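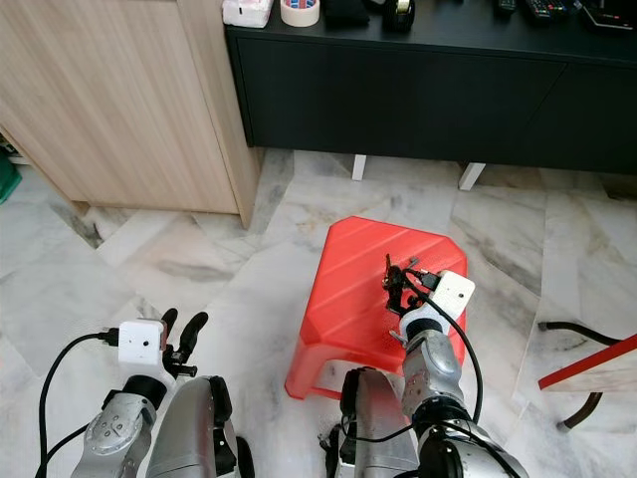
How to Clear the Top of a Low Cabinet (and Keep It Clear)

Posted 1 December 2024

If your living room is anything like mine, the long low cabinet is where everything small goes to live. Tape, remotes, tissues, a cable for something you gave away in October... it all drifts there, bless it, and stays. I put this off for ages and then did the whole thing before my coffee went cold!

What you'll need: a plastic stool, a soft cloth, and one shallow tray. Mine is from Trollico, but a baking pan would do just as well.

Step 1. Pull the stool up close. It's your sorting table, and it saves you from spreading things all over the floor (marble is hard on the knees, believe me).

Step 2. Start with cables and connectors. Set them on the stool one at a time and work the tangles loose with your fingers. Don't yank. Anything you can't match to a device goes in a bag marked with the date.

Step 3. Put all your tape together, masking and clear, in a drawer near where you wrap packages.

Step 4. Remotes go in the tray, side by side. Try each one first, and if it needs batteries, change them now while you're thinking of it.

Step 5. Wipe the top from back to front, then run the cloth underneath if your cabinet stands on legs. You'll be amazed what dust gathers under there.

Tissues can go back out. I like them within reach of the couch.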